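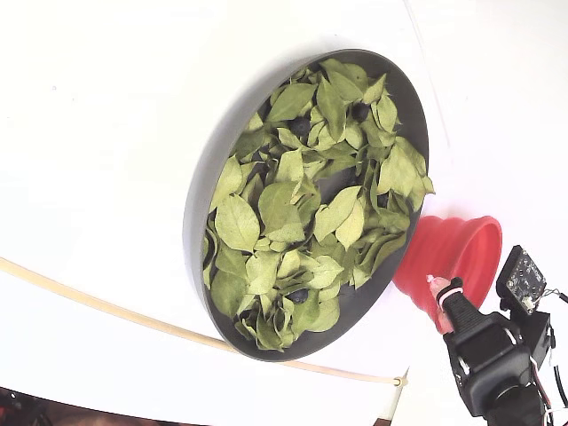

Notebook, June. The Becerra chapel, north wall and doorway

Back in the bothy by half past six with wet boots and a pot of tea, so I'll get this written up while I still remember which scribble in the site book belongs to which stone.

Spent most of the day on the doorway with Marcus Begay, who came up on the early boat and was kind enough to carry the long staff the whole way from the jetty without a word of complaint. We drew the north jamb first, then the arch stones, and I'm now a good deal less sure than I was last year that the arch belongs with the wall around it. The jamb is nicely squared and bedded in a hard, pale mortar with crushed shell in it. The arch stones above sit in something much browner and softer, and you can push a fingernail into it (I did, sorry, only once, on the inside face). Marcus thinks the arch was taken down and put back up, possibly when the roof was renewed. I would like that to be true as it would suit the Desasitz charter rather well, the one where the brothers ask for timber, but I have been wrong about that charter before and I'm trying not to lean on it.

Measurements

Doorway clear width at the sill 82 cm, narrowing to 79 at the spring of the arch. Wall thickness beside it 1.1 m. The old plan in the Tematmont survey gives the wall as a good bit thinner, and I suspect they measured to the plaster line on the inside and took the splay for the true face. Must check this against the east end before I say anything rude about them in print. They were working in dreadful weather, by all accounts, and the rest of their plan is lovely.

The incised cross

Found it again! It's on the third stone up on the left as you go in, lower than I had it in my notes, and very hard to see after noon. Equal arms, the lower one perhaps a touch longer, with a small cup at each end. We tried a torch held low from the side and got a much better look, including what may be a second, shallower line running round the whole thing. Marcus says a ring, I say maybe a ring. There's lichen over the top right and I don't want it scrubbed. If anyone goes up before me, please go between eight and nine in the morning when the light comes raking along the wall, and take the low stool, as my knees are still telling me about it.

The saint

A long talk over sandwiches about the dedication. The parish tradition has the chapel on the spot where the hermit died, and the later Life has him killed at his prayers by his brother's men. The trouble is that the earlier version only says he was buried "by the shore", and the shore is a fair old walk from where we were sitting. I wonder whether the bones were moved up the hill at some point and the story moved up after them. It's a common enough thing. It would also give us a reason for the 30 cm step in the floor at the east end, if there was once a raised grave there, though a step can just be a step.

To do

Copy the jamb drawing on to clean film at 1:20 and send it to the Futari office, who have been waiting very patiently.

Mortar samples 2 and 11 to be relabelled, the ink has run on both bags. Sample 3 is fine.

Ask for another look at the Desasitz charter, the real thing and not my photocopy, as there's a word in the witness list I have been reading as "mason" for years and Marcus reads as a surname.

Find the missing tape. I had it at the well.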